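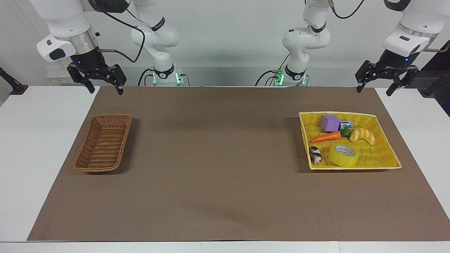 Start position for the sort job: both grippers open, brown basket empty, yellow basket loaded.

Ticket: Left arm waits at home while planner reports "executing"
Component: Mitbridge planner, bimanual task layer
Reported by: Bronwyn Tipoki
Assigned to: Gaurav Sengar
Status: Resolved, follow-up open

Bronwyn Tipoki
Starting the basket-to-basket job from home, the left arm never leaves. The planner log says "executing" and the state stays there until the watchdog kills it at 40 seconds. The right arm answers jog commands. No faults on either controller. Happened on 3 starts in a row after Saturday's update. Rolling back the perception node makes no difference.

Gaurav Sengar
Can you attach the planner log at debug level, and the list of detections at the time of the start?

Bronwyn Tipoki
Attached. Detections look sane to me. Carrot, croissant, purple cube and tape roll all come back inside the yellow basket with good scores. The can is lower but above threshold.

Gaurav Sengar
Thanks. The grasp for the cube is found right away. What fails is the transfer leg. The planner samples nearly 2,000 candidate paths and rejects every one for collision with "basket_dst". Then it goes back to sampling without changing the state, so the UI keeps showing "executing".

Please check the size of basket_dst in the scene file.

Bronwyn Tipoki
It's the old bin, much taller than the brown basket. The update put the default scene file back over ours.

Sandrine Carré
Same thing on the Arneva cell last month. The installer overwrites scene files if the version line is missing at the top. Ours was missing too.

Bronwyn Tipoki
Restored our scene file, added the version line, restarted the planner. The left arm moves and the cube goes across. Ran the full job twice with no timeouts.

Gaurav Sengar
Good. Closing the motion part. Two items stay open:
- Installer should warn before replacing a scene file - Maxine Ruddock
- Planner should report "no path" when all candidates are rejected, and stop - me

Maxine Ruddock
Installer change is in review. Until it ships, copy the scene folder somewhere else before updating.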